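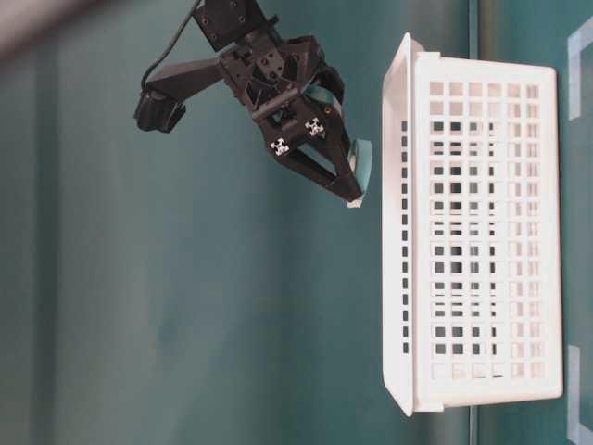 What kind of basket is best for keeping small sponges and pads in?

A rigid plastic one with an open top and holes in the walls, wide enough for the pads to sit in a single layer. Air reaches them from the sides as well as from above, and the basket itself can be rinsed under a tap.

Baskets and small cleaning things: gallery
Notes by Sandamali Mridha

The gallery belongs to the Jayasinghe storage pages and deals with open baskets used for small household items: sponges, pads, cloths, brushes and pegs. Larger laundry and garden baskets have their own page. Entries are grouped by feature. The captions are kept short and the measuring notes are at the foot of the page.

The index at Jayasinghe has grown to 2,041 entries, of which 56 are baskets of one sort or another. Duplicates were removed in August. Where two baskets differed only in colour, the white one was kept, as the holes and ribs are easier to make out.

1. White plastic basket, square holes
Rectangular, open-topped, with the holes set in regular rows and columns. The rim flares slightly at the corners. Background teal-green.

2. Small pad, teal with a white edge
Looks like a soft sponge or pad. Filed with the basket under 'small soft items'.

Wall patterns

Square grid
The commonest pattern on moulded baskets. The bars between the holes run straight up and straight across, so the wall is easy to brush clean. Small items with a hard point, such as pegs and skewers, can still work their way through.

Round holes
Slightly stiffer for the same thickness of wall. Grit collects less in a round hole than in the corners of a square one. Older entries list these as 'punched', although most are moulded.

Long slots
Good air flow and quick to dry. Thin cloths tend to poke out and catch on the next basket along. Slots running upright are preferred to slots running across.

Solid wall
Kept in the gallery for comparison. Suitable for dry goods only, or for a basket that must not drip on the shelf below.

Rims

Flared rim
Turned outwards, giving the fingers something to hold. Measure the width across the rim as well as across the base, as the rim decides whether the basket will go between two shelf supports. On the Prollari shelf a basket with a wide rim had to be turned end on.

Straight rim
Takes up less room in a row. Harder to lift when full, and harder to separate when several are nested.

Rolled rim
Comfortable in the hand. Water can sit inside the roll, so stand the basket upside down after washing.

Contents

Sponges and pads
One layer, with a gap between them. Squeeze out before putting away. A pad stood on its edge dries faster than one laid flat - the difference is greatest with thick pads. Scouring faces should not rest against painted or polished things.

Cloths
Fold in thirds and stand upright, folded edge at the top. Up to seven ordinary dishcloths fit in a basket meant for sponges before the middle ones stop drying.

Brushes
Handles down if the basket is deep enough, otherwise flat with all the bristles at one end. Bristles pushed against the wall will bend and stay bent.

Pegs
Use a close grid or a solid wall. Wooden pegs should be dry before they go in.

Lids and covers
Not used in this group. A covered basket is listed as a box, whatever the maker calls it.

Cleaning

Wash in warm water with a little washing-up liquid. Work a soft brush along the rows of holes on the outside first, then on the inside, then along the underside of the rim. Rinse from the inside outwards. Lime scale comes off with white vinegar left on for five minutes. Very hot water may warp thin plastic, and a warped base will rock on a flat shelf.

Do not dry baskets on a radiator. Two of the Skarngate set were dried that way and no longer nest.

Measuring notes

Length and width are taken at the rim, outside edge to outside edge. Depth is taken inside, from the base to a straight edge laid across the top. Hole size is taken in the middle of a long wall, where the pattern is most regular - holes near the corners are often narrower. Base measurements are given only when the walls slope enough to matter.

Colours are recorded by eye in daylight. 'White' covers everything from bright white to cream. 'Teal' covers blue-green shades that earlier versions of the index split between blue and green. Entries made under the old system still carry both words and are being corrected as they come up.

Items not in the gallery

Wire baskets are listed under Drornano, together with wire racks and drainers. Woven baskets have no page at present. Baskets with fixed dividers are under trays.

Corrections to an entry should give the entry number and the measurement in question, with a note of where on the basket it was taken.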